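About Flesarach

Flesarach is a small company in Virnby where people teach robots by hand. Our customers are laboratories and manufacturers who want a robot arm to learn ordinary work, for example pouring, weighing, sorting or setting out utensils. They send us the list of tasks, and our operators perform each task with the robot until there are enough good recordings to train on.

The company was started by Consuelo Arboleda, who came from Colombia to study mechanical engineering and stayed. Before Flesarach she repaired packaging machines for many years. She noticed that the programmers always asked the line workers how a movement should feel, and then wrote something different. She wanted to make a place where the worker teaches the machine directly. Our first room was behind a tire shop, and we moved to the present building in November, when the neighbours of the first one needed their storage back.

How we work

We use two methods of teaching. In the first, the operator holds the arm near the wrist and guides it through the movement, while the motors stay soft and follow the hand. It is good for slow contact, like wiping or pressing a lid. In the second, the operator sits at our control desk and moves a pair of handles, and the arm on the table copies them. For this we built our own desk, called Irkireo. The colour of the lights on the handles tells the operator which arm is listening.

Kitchen tasks are the biggest part of our programme at this moment. They look simple, but a paper cup is a difficult object. If the fingers close too much it folds, and if they close too little it slides. We practise with the same kind of cups, scales and cutting boards that a person has at home, and we let the tables become as untidy as real tables.

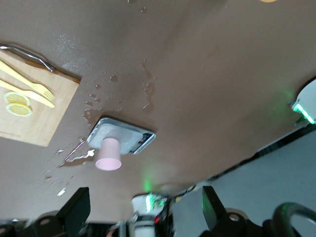 Wrist view of the kitchen table: pink cup on the scale, lemon slices on the board and water on the tabletop.

Each recording is reviewed by a second operator, who did not make it. The reviewer can accept it, shorten it or send it back with a note. We keep also the recordings with mistakes, in a separate folder, and many customers ask for them. A full set for one task is normally 2000 recordings, and the longest set we delivered had 2404.

Our people

We are 17 employees. Some of us studied robotics, but the operators came from other occupations — baking, sewing, dental assistance, piano teaching. New operators receive 70 hours of paid training before their recordings go to a customer. We ask for patience and steady hands, and we do not ask for a diploma.

Visits and contact

Schools and customers are welcome in Virnby by appointment. Visitors may try the Irkireo desk with an operator beside them. For a quotation, please write to us with a short description of the task and the objects that are used in it. Consuelo reads these messages herself and will answer in English, French or Spanish.

Page updated June 2024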